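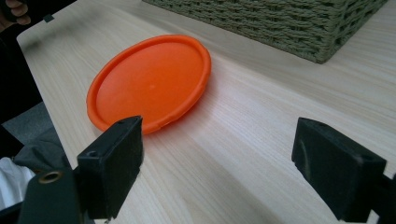
Glenys Bloxham has been finishing and repairing tabletops for most of her working life, and she answers questions about them in the order a job is done: surface, finish, use, damage. We spoke at the Dobson workshop, where she runs the refinishing bench with Reece Clegg. The subject was the light-colored wooden table in an ordinary home, and what the things people leave on it do to the finish.

She begins with the grain. On a pale top with fine, straight lines, she says, every mark that runs across the grain is easy to see, and every mark that runs with it is hard to see. "People think a pale table hides scratches. It hides dust. A scratch across the grain catches the light from any window in the room."

The amount of shine matters as well. Bloxham prefers a slight gloss to a full one for a table that will be used daily. A full gloss shows the track of a cloth. A dead flat finish tends to polish up in the places where forearms rest, and after a few years the table has shiny patches that can't be evened out without going over the whole top. "Slightly glossy is where I stop. You can rub it back locally and blend the repair."

For light rubbing between coats she uses 200 grit, always with the grain, and wipes down before the next coat. Clegg would go finer. They have not settled it, and both methods are in use in the shop depending on who is holding the paper.

Most of the tables that come in have been harmed by small objects, in her account. Hot pans are a smaller share of the work than customers expect. The usual causes are items that are picked up and put down many times a day in the same place: key bowls, plastic lids, toys, baskets of mail.

Plastic gets a long answer. A disc such as a throwing toy or a round lid looks harmless because it is light and smooth. Bloxham's concern is the rim. "A rolled rim puts all the contact on one thin ring. If the rim has a nick in it, the nick is what you will find in the finish. Run a thumbnail around the edge before you let it live on the table." A rough spot can be taken down with fine paper in a minute or so. She also advises against leaving soft plastics on a new finish. Some of them contain softeners that can migrate into the coating and leave a ring, and a ring of that sort has to be cut out and recoated. Strong colors are less of a problem than people fear. An orange toy will throw a warm tint onto pale wood next to it, and she has had a customer call about a stain that went away when the toy was moved.

Baskets are treated separately. She is in favor of them on tables, with conditions. A basket made of thick twisted cord, woven close, has some give in it and spreads its load along the bottom edge. "Cord is kind to a finish. Grit is what isn't. The weave picks up sand and crumbs, and then you have a sanding block with handles." Her instruction is to lift the basket, never slide it, and to shake it out over a sink. Wicker and wire she would put on a felt pad.

Color came up only briefly. Muted greens sit well beside pale wood, she allows, but she does not consider it part of her trade and refers such questions to Leanne Clegg, who handles the orders and has opinions on the matter.

On corners, Bloxham is firm. A rounded corner holds its finish longer than a square one. Film coatings pull thin over a sharp edge as they dry, and the thin line is the first to wear through. When a square-cornered top comes in for a full strip she offers to ease the edges at the same time. Philomena Mac Mathúna, who shares the premises and builds new tables under the Clallari name, now rounds everything she makes for family kitchens.

I asked what a household needs to keep on hand. Her list is short: 2 soft cloths, one damp and one dry, and a mild soap. Spray polish she leaves out. Silicone in some polishes interferes with later coats, and the bench loses time every April, the busiest month, to tops that will not take new finish until they have been washed down repeatedly.

White rings from cups are the other frequent inquiry. She recommends leaving them alone for a day or two before trying anything, as the trapped moisture will sometimes work its way out. If the ring is still there, it can be rubbed gently with a little paste wax on a cloth. Dark rings are a different fault. They mean water has passed through the coating and reached the wood, and home treatment generally makes the area larger.

Full refinishing of a kitchen table takes almost 3 weeks at the shop, most of it curing time. The surface is dry to the touch much sooner - and that is when customers want it back. Bloxham keeps it. Once home, she asks that nothing be left standing on it overnight for the first month, baskets included.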